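Workshop tips for sharing a bench with a two-armed robot

I've packed bags for a living for 7 years, first at Vastdale and now in the kitting room at Neves, where we put chargers into backpacks before they go out. Since March I do it next to a robot. People keep asking me what changed, so I've put my own tips down (some of them learned the slow way, I'm afraid!).

First, clear your bench. I used to keep tape, a mug and two pairs of scissors within reach, and now they live on a shelf behind me. Loose straps are the other thing to watch, and I smooth them down before I step back. 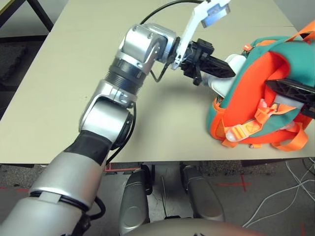 My hands hurt a lot less, too. On a busy week we get through almost 4000 bags, and it was the zippers and stiff pockets that got my thumbs. These days I do more checking and fixing, and I sit down for part of the shift, which I felt guilty about for the first month or so.

Do ask who gets the blame for a slow day before the thing arrives. We didn't, and there were some grumpy lunches over it.
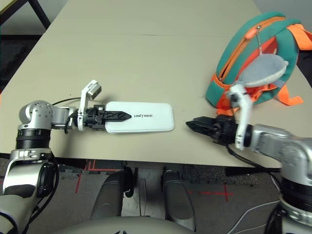
Soft stuff is still where I earn my pay. A box stays how you put it, but a bag slumps and folds, and you have to get a feel for that. Hard, flat things like the white power bank are easier to plan for, so I lay those lengthwise in the middle of the table with plenty of bare surface either side. Anything dangly, like a plush whale or fish on a bead chain, I'd try in a small batch of 50 before doing the full run.

Tape on the floor gets scuffed, so look it over on Fridays. Ours comes in rolls from Zustance and I keep a spare in my locker. And write down every odd thing that happens, even the silly ones. My notebook has 100 pages and I'm on the last few, so I need to get another on the way home.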